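The Night Desk at Fluvetti

Fluvetti had the best phone network in the valley and the worst passwords, and I loved working there!

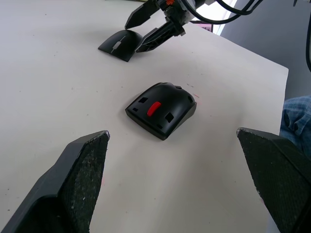

Go home, Llanos said, the logs will still be full of rubbish in the morning, and you've had three teas since midnight.

But I couldn't go home, not with line 71 doing what it was doing. Somebody was inside the billing system. They were moving through it so gently, opening one customer record, closing it, waiting exactly 40 seconds and then opening the next. It was beautiful work (I know I shouldn't say so) and I wanted to see where it went.

"It's a thief," said Llanos, pulling a chair over.

"Then why isn't anything leaving?"

We watched together. Seventeen accounts, all of them in Trukach, up where the road gives out, and all of them overdue since May. Each time the visitor went in, the late fee went down to nothing and the line came back on. No names copied, no card numbers, not so much as a birthday.

Llanos rang Ganulik, the firm that looked after our locks, and was put on hold. The hold music was a brass band, and a really good one! I could hear it from my side of the desk while the records kept opening and closing, and I thought of all those kitchens on the hill with a dial tone in them again.

"They'll want to know when we first noticed," Llanos said, one hand over the receiver.

I looked at the clock, then at the screen. One account was left, an old one, with a note on it about a daughter abroad.

"Give me 40 seconds," I said, and I put the kettle on.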